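3. Plate handling and storage of the stream samples

3.1 Sites and collection

Water was taken at four points on Campbell Creek, two above the Varkdale culvert and two below. Sampling ran through June and ended on 11th July, when the lower pool got too shallow to fill a bottle without stirring up the bottom. Bottles were rinsed three times with creek water first, then filled against the current. Cold box, dark, back to the bench the same day. Roughly 200 bottles came in over the season. Some sites gave more than others — the upper Grosetti site was fenced off for a good part of June and we lost those visits.

Each bottle was split. One half went for nitrate, the other for the algae growth test. The growth test is the slow one and it is where most of our spread comes from, so more space is given to it here.

3.2 Growth test

Samples were filtered, then pipetted into microplates with a fixed amount of starter culture. Outer wells got plain water only. We learned this the hard way in the pilot, the edge wells dried out faster and read high. Plates sat under lights for 24 hours before the first reading and were then read once a day. Shelf position was changed after every reading so that no plate stayed nearest the lamp. A general bench layout is given in Figure 2.
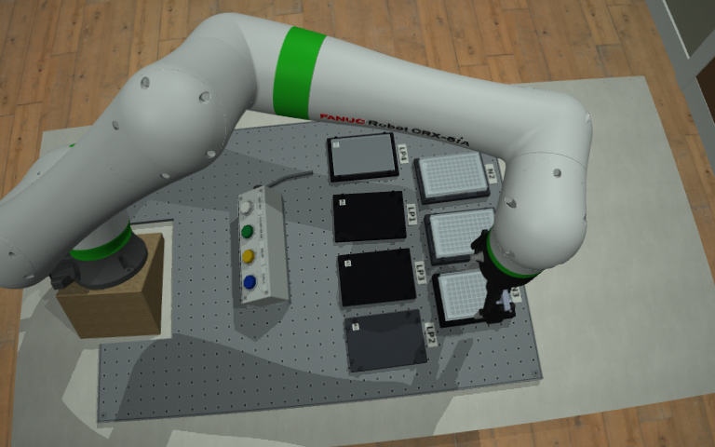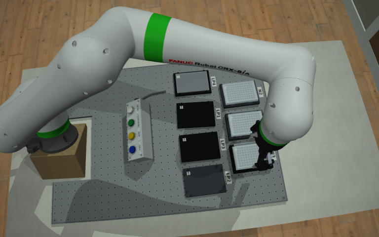 Figure 2. Bench layout, two computer-rendered views. Perforated mounting board with the arm base on a block at left.

Readings that jumped by more than 30 percent between neighboring wells of the same sample were flagged and checked by eye. Most were bubbles. Where a bubble was seen the well was dropped, where nothing was seen the value was kept. That left 2,642 usable readings. We did not fill in the missing ones.

3.3 Nitrate

Done with the Zurnine kit, following the sheet that comes with it. One change: samples were allowed to reach room temperature before the powder went in, as cold water gave a weak color. Blanks were run at the start and end of every batch. If the two blanks disagreed the whole batch was repeated from the spare half bottle, which happened twice.

3.4 What the numbers can and can't carry

Growth in the plates is not growth in the creek. No shade, no grazing snails, no flow. We use it only to rank the sites agianst each other on the same date. Comparing dates is weaker, as the starter culture was renewed partway through June and the new one grew a bit faster. A correction was tried and then left out — it moved every site up or down together and did not change the ranking.

Rain is the other gap. The nearest gauge is in Varkdale, down in the valley, and a storm over the upper creek can miss it completly. Notes on water color were written down at each visit and are used in Section 4 in place of rainfall.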